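About Rastach

Rastach is a school of leaf and herb handling. We teach growers, cooks and small producers how to sort, dry, store and label leaves for the kitchen and the tea table. Our teaching rooms are open from April until the middle of winter, and classes are limited to 15 students.

Every course begins at the table, with overlapping leaves in a shallow, round vessel.

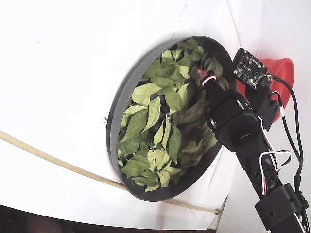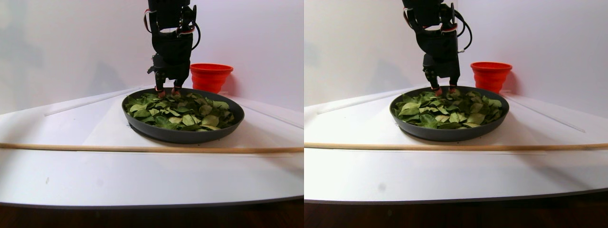 Green leaves in a round, dark gray vessel on a white surface.

Our History

The school began as an evening class held by Jestness, a small herb grower, for its own staff. Outside demand grew, and the class was established as a separate institution under its present name. Jestness remains our main supplier of leaves and provides the plots on which our second-level students work.

What We Teach

The Foundation Course consists of 21 sessions. Students learn to judge a leaf by its color, its veins and the paler side beneath, and to set apart those that are too old or marked. They practice spreading leaves by hand and turning them without bruising. Later sessions deal with jars, labels and record keeping.

The Pramanik Course is intended for those who already sell their produce. It covers batch notes, shelf life and the preparation of samples for buyers - a subject many of our students have asked us to expand. Each student completes a notebook of 100 entries, which is reviewed by two members of the teaching staff.

To date, 278 students have received our certificate.

The Urura Room

Practical work takes place in the Urura Room, on the ground floor. Tables are wiped down before and after each session, and students are asked to tie back long hair and remove rings. Aprons are provided. Notebooks should be kept off the work surface.

Admissions

Applications for the spring intake close on 14th December. Forms may be requested from the school office by mail or in person. Applicants for the Pramanik Course should enclose a short account of their present work.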